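Talks > Robot Learning > Speaker Notes > Teaching by Hand

Slide 1. Say hello, skip the bio, get straight to the bag. I love this task! Two arms, one paper bag, one soft yellow toy. Any four-year-old can do it and it ate our whole March.

Slide 2. Two ways to show a robot a job. You can grab the arm and move it yourself, or you can drive it from a matching pair of handles. We started with the first at Serstead and moved to the second for anything that needs both arms (try guiding two elbows at once, you run out of hands fast). Mention Emik here, our name for the handle rig. Pause for questions about cost, there are always some.

Slide 3. Why paper is so much fun. A box stays a box. A bag crumples a new way each time, the handles flop wherever they like, and one gripper has to mind the bag while the other deals with the toy. 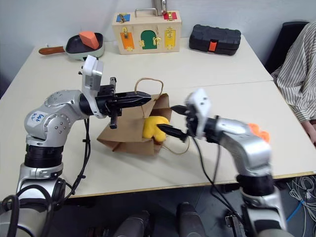 Slow down on this part. New drivers rush the left arm because all the action seems to be on the right. Ask them to talk out loud while they drive. The chatter gets dull, the motion gets smoother, and the recordings are so much nicer to learn from!

Slide 4. Numbers. 420 recordings, 11 drivers, 2 tables. We threw out 70, mostly for long pauses halfway through. Keep the fumbles where the driver recovers, those are gold. Play the Kilturness clip if the sound works.

Slide 5. What we're trying next: stiffer bags, heavier toys, and the Vaněk grips on the handles, which are kinder to small hands. Leave the sign-up link on screen and invite people to come drive.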